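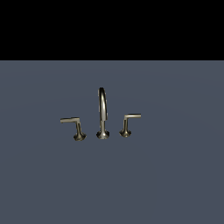 Three-piece faucet set, rendered, on gray.

January, Ramdale bench. Second pass on the Atska valve cartridges. Aoi Furukawa wants drip rate against handle cycles before the Warnunari order goes in. Supply pressure held constant overnight.

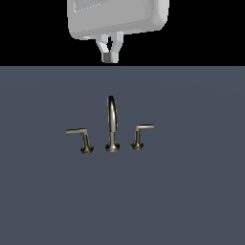
Render, dark slate-blue surface.

Cartridge 9 began weeping at 478 cycles – seat scored on the hot side. Replaced the O-ring, no change. The others are still tight at 2000. Suspect grit from the old Lo manifold; flushed it and fitted a finer strainer. 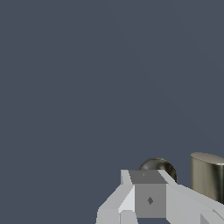 1 min read

Fumiko Higuchi reran the cold side up to 3523. Torque crept up late in the run, no leak. Grease looks thin at the stem. Check whether the supplier changed grade.

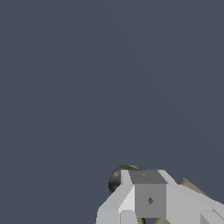 If they did, the earlier torque figures can't be compared and go in a separate table. Scale deposits on the outlet still to be weighed. Balance needs leveling first – it drifts after lunch.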